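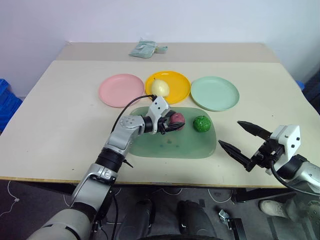
Do we have to re-zero the depth counter after every rod change, or only at the start of the hole? The question came from the Okura crew after the last release. Only at the start of the hole, and again after any wedge or casing change. Section 4 has been rewritten to say so.

4. Setting up the Pranberg core orientation tool

4.1 Before going down the hole

1. Charge both downhole units overnight. One runs while the other waits at the surface.
2. Pair each unit with the handset. The serial number on the barrel must match the one on the handset.
3. Enter the hole number, the collar dip and the planned depth.
4. Zero the depth counter with the bit at the collar.
5. Grease the O-rings and hand-tighten the end cap.

CAUTION: Do not use a pipe wrench on the end cap. The thread is fine and will strip.

Note: The standard barrel is rated to 4000 psi. For holes planned deeper than 700 meters at Sedgwick, ask the site geologist for the heavy barrel.

4.2 Taking an orientation

1. Stop rotation at the end of the run and leave the rods still.
2. Start the timer on the handset and wait 27 seconds before breaking the core.
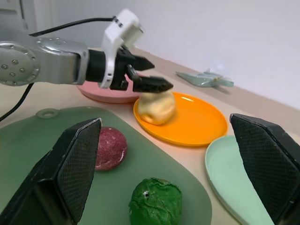

3. Pull the inner tube and lay it on the rack with the tool end facing you.
4. Turn the tube until the handset shows a steady green bar, then mark the bottom of the core with a wax pencil.
5. Save the reading before you take the tool off the tube – an unsaved reading is lost when the unit powers down.

If the bar stays amber, check that nobody has swapped the units. On the Mustard rigs the older handsets take up to 2 minutes to settle in cold weather.

For error codes, see Section 7.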